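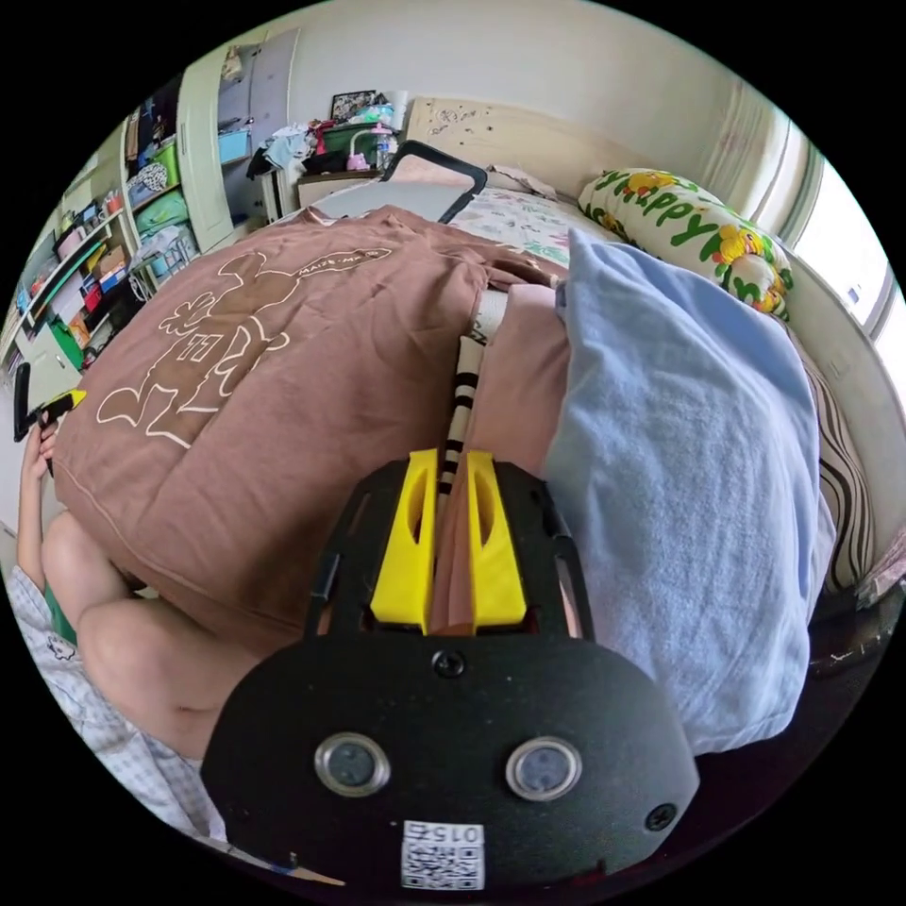
Prelero Source Notebook

August
By the Wendt product desk

The Prelero is a bound notebook for people who are reading toward a paper, thesis or long report and need to know later where each note came from. It has 136 numbered pages, a sewn spine that opens flat, and a printed layout that keeps the source and the page reference next to the note. It is made by Hollosik and sold through Wendt.

Each spread works the same way. The left page has a narrow strip across the top for author, title, year and call number or link. Under the strip is a column for page references, and next to that a wide column for quotations and paraphrase. The right page is faintly ruled and has no columns. Most buyers use it for their own comments and for rough outline lines that will end up in the draft.

The references column has a small box beside every fourth line. Tick it when the wording is a direct quotation. If you come back to a note months later and can't tell whether a sentence is yours or the author's, the box settles it. You do have to remember to tick it.

Paper and binding

The paper is off-white and takes fountain pen well with a fine or medium nib. Broad nibs and most felt markers will show on the back. Pencil erases cleanly. The printing is a light gray that stays readable on a photocopy but drops out on many phone scans, so if you plan to scan your notes, test one page first.

The cover is stiff card with a cloth spine. It isn't waterproof. There is one ribbon, and a pocket inside the back cover that holds folded library slips and a few index cards. A thick stack will bow the cover.

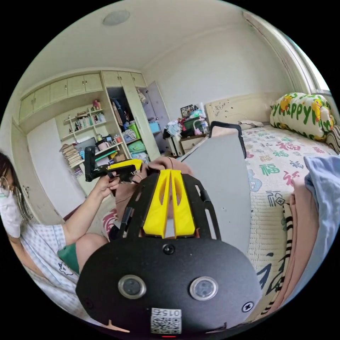 One customer told us she had filled two of them for a single literature review and wished the source strip had room for a second author. We passed this on to Hollosik. The current printing has a strip that is one line deeper than the first, and it now holds two names in ordinary handwriting. Three or more authors still need "et al." or very small letters.

Source index

The first six pages are an index. You give each source a short code -- a surname and year is enough -- and write down the pages where its notes appear. When the time comes to build the bibliography, go down the index and type up the full entries from the source strips. The index has space for more sources than one notebook is likely to hold, and many people carry the same codes over into a second volume.

The codes also help with the outline. Instead of copying a quotation into the outline, write the code and the notebook page. A line such as "rent control and vacancy, HAR98, 41" is enough to find the note again, and the outline stays short enough to move around.

Using it with software

The Prelero doesn't come with an app and doesn't connect to one. If you keep a citation manager, use its entry key as your source code and the two will line up. Some buyers keep quotations on the computer and use the notebook only for comments. For that kind of work the plain Pladadberg notebook costs less and may suit you better, as half of every Prelero spread would be wasted.

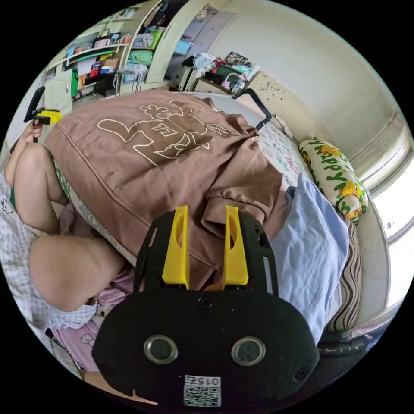 Gripper with upright yellow fingers

When to choose cards instead

Bound notes stay in the order you took them. For a project with a few dozen sources that is rarely a problem. Once you get to around 300 sources, or if you sort by theme many times before you draft, loose cards are easier to handle. Wendt carries the Pladadberg card set, which has the same source strip printed along the top edge and can be used along with the notebook.

Please don't cut pages out of the Prelero to make cards. The sections are sewn, and a missing leaf loosens its partner on the other side of the fold.

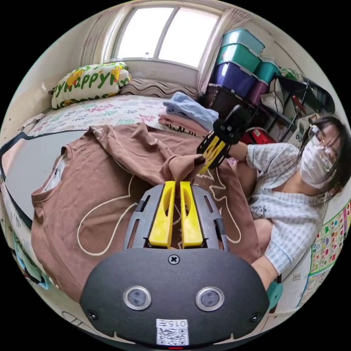
What is in the package

One notebook, one sheet of blank spine labels, and a folded guide with a sample spread filled in. The guide shows a book, a journal article and an interview. It follows no particular citation style. Check the rules your school or publisher uses before you decide what to put in the strip.

Ordering

The Prelero comes in gray or dark green. Single copies ship in a card mailer. Packs of five are available for writing groups and classes, in one color per pack. Unmarked notebooks can be returned. We can't take back a notebook with writing in it unless there is a fault in the binding or the printing.

Replacement guides are free with any order -- leave a note at checkout.

Comments

gradcarrel: Does the index lie flat from the start? My last notebook fought me for the first ten pages or so.

Wendt product desk: The first section is a bit stiff when new. Open it in the middle and press down gently a few times and it will relax.

mlk_reads: Used one for my thesis chapter on canal towns. The quotation box saved me twice. I'd pay more for a second ribbon, one for the index and one for where I am.

papertrail: Green is darker than it looks on my screen. Nearly black indoors. Good notebook otherwise.

third draft: Left-handed here, and the references column is right where my hand rests. I turned mine upside down and work from the back. The page numbers run the wrong way but the codes still work.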